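Notebook, Zulgate workshop, garment bench
March, begun after lunch and finished a good deal later than I meant

I promised I would write up the house rules for the hand-held grippers properly, instead of leaving them as a heap of sticky notes on the cupboard door, so I'm starting in here and anyone who wants to argue can write in the margin (please do, the margins are wide this time!).

The morning went on sorting the Karkon batch. It came to 622 clips and I've kept 616. The six I dropped all went the same way: the cable had caught on something, the hand stopped to free it, and whoever was holding the gripper carried on as if that were part of handling the shirt. I don't blame anyone for it, I've done it myself more than once and felt rather pleased with the clip until I watched it back. But an arm learning from that will learn the little tug as well, and we'd be weeks finding out where it came from. So the first rule, which I'd like in large letters on the final sheet, is that if the cable catches you stop the clip, free it, and begin again from the start position. You don't rescue the clip. You mark it as dropped and say why in a word or two, "cable" will do.

Second, on routing. We've gone back and forth about whether the cable should go up the sleeve or down past the wrist. Up the sleeve looks tidier, but it pulls when you reach, and I found by the end of an hour that I was holding my elbow in without meaning to. Down past the wrist with a generous bit of slack is what I've written for now. Long sleeves are fine so long as the cuff is snug, and plain dark colours are best on this bench. Rings and bracelets off, watches off, lanyards tucked in or left on the hook.

Third, the bit I feel strongest about, and I know I go on about it. Leave the room as it is. The Yensuk people asked whether we clear the shelves before we record, and I said no and then had to think for a while about how to put it kindly. We want ordinary places with ordinary clutter in them. What we do clear is anything with a name, an address or a face on it, so post, badges, family photographs, screens with somebody's messages open. Screens go off unless the job needs them on. It's a privacy rule and has nothing to do with neatness, and I'd like the sheet to say so in as many words, otherwise people start lining up the jars.

A note on windows while I think of it. The old draft said "avoid bright backgrounds" and I've struck that out. A bright window behind the work is part of life in most rooms and the arm will have to cope. What I've put in its place is that you shouldn't change the blinds halfway through a set. Choose, write it down, leave it alone until the set is finished.

Breaks next. The Somo gripper isn't heavy when you pick it up and it's surprisingly heavy when you put it down, if that makes sense. I timed myself and my clips began to go sloppy after 19 minutes, with the wrist dropping and the jaws closing late on the cloth. I don't think my number should be everybody's number, so the rule only says to stop when the wrist starts to sag, and swap hands or swap people. No heroics, and the kettle is there for a reason.

Checks before the first clip of a set, copied from the cupboard door with the spelling put right:

Wipe the lens with the soft cloth, not your jumper.
Open and close the jaws 3 times and listen for the click.
Run a finger down the whole cable for nicks.
Say the garment and the room aloud at the start of the clip.
Tell anyone nearby that you're recording, and wait for a yes.

I've been asked to make that last one softer and I'd rather not. People are very nice about it when you ask, and it only takes a moment.

Still open: whether plaid and striped things should have their own label. I lean towards yes, a checked shirt folded in on itself is hard enough to read with my own eyes, and I'd like to be able to pull those clips out as a group later on. Left it as a pencilled line in the draft.

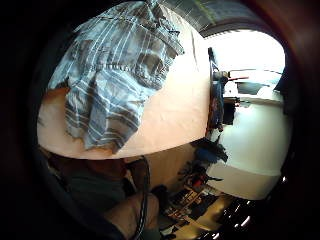
If we do go with the label it wants to go in before the next Karkon batch, so would whoever reads this first put a tick or a cross beside the pencilled line, and then I'll type the whole sheet up clean.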